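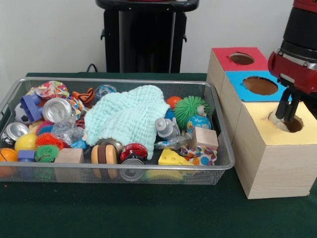

Wire basket for mixed toys: line it or leave it?

Stekville Home Forum > Storage and Sorting > Play areas

dkgreen_bench
Posted 6/17/21

Setup is a rectangular wire-mesh basket with a rolled rim, sitting on the table against the wall, and a stack of wooden shape-sorter boxes to the right of it. The basket takes everything that has no box of its own. At the moment that means balls, spiky sensory balls, two wooden cubes, three cloths, a purple plastic toy with square openings, an orange toy with black tiger stripes, and some non-toy items that drifted in.

Two problems.

1. Small parts. The blue-purple peg is the worst case. It is visible today, down near the yellow ball. Anything that size migrates to the bottom over a few days and then has to be dug out.

2. Knit fabric. The aqua knit cloth is the biggest single item in there and it snags on the mesh when it goes in last and gets pushed down at the edges.

I am considering a liner. Options are felt cut to size, a thin plastic tray in the base only, or a sewn cotton liner with sides. Does anyone have long-term results with any of these?

Not looking to replace the basket. It is the right footprint for the table and I can wipe it down.

mesh_and_rail
Reply #1

Base tray only. A full liner removes the one advantage of mesh, which is that you can see what is at the sides without emptying it. I ran a cut-down boot tray in a similar basket for 20 months. Crumbs and small parts stay on the tray, you lift it out once a week, done.

Round the corners before you put it in. Square corners ride up the wall of the basket and then the tray rocks.

Fernandes_K
Reply #2

I would fix the contents before the container. The soccer ball and the basketball-looking one are sharing space with a peg. Those size classes do not belong in one bin. Large round items leave voids, and the small items fall through the voids. A liner will catch the peg at the bottom but you will still have to take everything off the top to reach it.

Split by size:
Balls, including the spiky ones, in one container.
Pegs and anything else that fits in a closed fist in a lidded box.
Cloth folded, stored flat, somewhere else.

Then the basket holds what is left and the question of the liner goes away.

Also, take the cans out. One of them is crushed, and crushed aluminum creases can have a sharp edge. The open one is no better around the rim.

Kavitha Fernandes

dkgreen_bench
Reply #3

Agreed on the cans, they are going in the recycling. Same for the clear wrapper.

On splitting: I had it split before. Four containers. It lasted until the first rushed cleanup and then everything went into whichever one was closest. A single catch-all gets used. I would like to keep it and reduce the damage.

mesh_and_rail
Reply #4

Same experience here. Sorting systems with more than two destinations fail in a house with small children. Sorters in one place, everything else in the basket is a workable rule.

poduval_fan
Reply #5

I have the Poduval cotton liner in a basket of this general type. Notes:

Fit is acceptable. It ties at the corners and the ties loosen, so plan to redo them.
Snagging on knits stopped completely.
It holds dust. Mine goes through the wash every other week and has shrunk a little in height, so the top band no longer folds over the rim properly.
Side visibility is zero, as stated above.

If the knit cloth is the main concern, a liner works. If the peg is the main concern, it does not help much. Small parts sit in the folds at the bottom seam.

tolerance_stack
Reply #6

Disagree with the tray. A tray inside a mesh basket leaves a gap at the perimeter, and the gap is where pegs go. You have then built a peg trap with a cover over it. Unless the tray has an upturned lip that meets the mesh all the way around, you are worse off than with bare wire.

Felt cut slightly oversize closes the gap because it turns up at the edges. Use the stiff type. The craft-store type goes limp.

mesh_and_rail
Reply #7

Boot trays have a lip. That was the reason for using one.

tolerance_stack
Reply #8

You said cut down. If you cut it down you removed the lip on at least one side.

mesh_and_rail
Reply #9

Cut one side and one end, then heat-formed a new lip over a scrap of angle. Left that out of the first post. Concede that a plain cut edge would be a problem.

Fernandes_K
Reply #10

Spending an evening heat-forming a boot tray to avoid putting a peg in a box is a choice.

The sorter boxes are stacked next to the basket already. If the peg belongs to any of them, it can live inside that box. Has that been checked?

dkgreen_bench
Reply #11

Checked. It does not fit any of them. I suspect it came with a Granetetti peg set we gave away, and if so it is an orphan. I was keeping it because it is popular.

tolerance_stack
Reply #12

Then tie the decision to the item that matters. One orphan peg does not justify a liner. Snagged knitwear might.

Has the order of loading been tried? Heavy and hard first, cloth last and laid on top without tucking. The snags come from pushing fabric past the wire.

dkgreen_bench
Reply #13

Cloth is on top now and mostly clear of the sides. The tucking happens when someone wants the pile level with the rim. The printed cloth in red, yellow, blue and green lives in the back corner and gets no snags that I have found. Tighter weave, I assume.

Trundle
Reply #14

Side question on the spiky balls. Do they pick up lint from the knit? Ours became unpleasant and I moved them to a separate bag. They rinse clean under the faucet but they need a full day to dry before going back in with fabric.

poduval_fan
Reply #15

Ours did. A soft toothbrush and dish soap, 24 hours on a rack. Keeping them away from knits cut the cleaning to almost nothing. In the photo most of them are in a cluster near the cloth, so I would move them to the far end.

dkgreen_bench
Reply #16

Will do. Revised plan:

Cans and wrapper out.
Knit cloth out of the basket, folded on a shelf. The printed one stays.
Spiky balls to one end.
Stiff felt in the base, cut oversize per reply #6.
Peg in a lidded jar with whatever other small items turn up.

No sewn liner for now. If the felt moves around I will look at the lipped tray.

mesh_and_rail
Reply #17

Two dots of hook-and-loop will not hold felt to wire. Use short twist ties through the mesh at the corners, ends turned outward and down.

Fernandes_K
Reply #18

So the cloth is stored elsewhere and the small parts are in a lidded box. Noted.

Trundle
Reply #19

For anyone buying felt: the Tundness sheet I ordered was listed as stiff and arrived rolled. It took roughly a week under books to lie flat. Order flat-packed if it is offered.

dkgreen_bench
Reply #20

Felt ordered, flat-packed. I will post the cut dimensions when it is in.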